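Thandeka Radebe had the kettle on before I was through the door, and we were halfway down our first cups before either of us said the word robot. She rents a bench at Kornadlow, the shared workshop behind the old bakery, and she has been building a pair of arms there, on and off, since March of last year. I had meant to stay an hour. I left after dark, with a bag of her tomatoes.

"I wanted something that could put the dishes away," she said, laughing at herself a little. "Everybody wants that. I just happened to have the bench and a very patient family."

The patient family has put up with a lot. The first hand she made, which she called Limora after a song her aunt used to sing, had 17 printed parts and could hold a sponge, provided you put the sponge in for it. The second was stronger and broke a mug. By the third she had started talking to Amândio Arruda, who works two benches over and repairs sewing machines for a living, and who told her (kindly, she says – I have met him and I believe it) to stop cutting plastic until she knew where the fingers were supposed to go.

So now she does most of her evenings on a laptop. She draws a kitchen, puts the arms in it, and lets them reach for things long before any metal is bought. I asked whether that took some of the fun out of it, and she thought about it for a good while, turning her cup.

"It did at first. I like having glue on my sleeves. But I can try a reach 500 times in one evening and the neighbors don't hear a thing! And the thumb – oh, I could talk to you all night about the thumb. You get four fingers behaving nicely and then the thumb wants to go off somewhere on its own."

She nearly did talk all night about it. The thumb bracket has been redrawn more often than anything else in the project, and she keeps the old versions in a folder named Escobar, for reasons she wouldn't tell me. The wrist she is happier with. The view she likes best is a low one with the hand side-on, where she can check how the thumb stands away from the palm when the fingers are straight.

Money comes up, as it does. She has spent 2860 dollars so far, most of it on motors, and she is hoping to have one real arm bolted to the bench before the workshop's open evening. Amândio has promised to help with the wiring. After that she'd like to try plates.

"Plastic ones," she said. "I learned from the mug."

I asked what she would tell somebody just starting out, and she got up to look for a biscuit tin while she considered it. "Find someone two benches over," she said from the cupboard. "And draw the kitchen first."

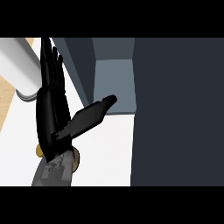
The hand side-on in Thandeka's simulated kitchen, fingers straight up and thumb out, with the gold-colored ring at the wrist.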